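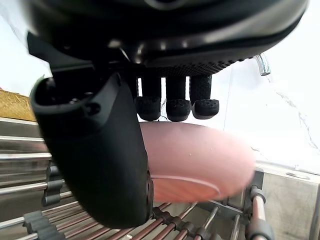

Nadja Mayrhofer wants it known that she ran her Harkness softener on the factory hardness setting for a full year and never had a complaint, so why bother with section 4 at all. Fair question. Her water may happen to match the factory setting. Yours may not, and the sticker on the tank can't tell you.

4. Setting the hardness

Before you start, get a test strip reading from the cold kitchen tap. Do not use the number from the town website. The Irnthorpe page still showed a March figure when this section was revised on 3 June 2015, and the two wells there don't agree with each other anyway.

1. Turn the bypass valve to BYPASS.
2. Run the cold tap for 8 minutes.
3. Dip the strip, shake it once, and read it in daylight. The color chart is optimistic. If you are between two colors, take the darker one.
4. Hold SET until the display blinks.
5. Enter your reading in parts per million. The factory setting is 103. Ours in Ituvmont came out at 322.
6. Press SET again and wait for the beep.
7. Return the valve to SERVICE, slowly.

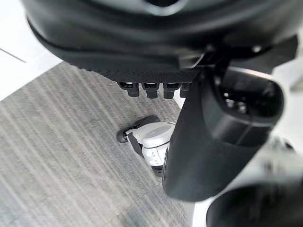

CAUTION: Opening the valve fast can push resin into the house lines. The brochure says this can't happen. Xuelian Feng cleaned it out of three faucet screens, so open it slowly.

Note: The "smart" mode claims to learn your water use in a few days. We left it on through March and it regenerated in the middle of the day, twice – once during laundry. Use the timer instead (section 5).

Note: Salt brand matters less than the bags suggest. Plain pellets are fine. Skip anything labeled "boost."

If the display shows 1000 after step 6, the entry did not take. Go back to step 4. If it does so again, unplug the unit, wait, and enter the number once more before you call anyone – the phone line will only tell you to do the same.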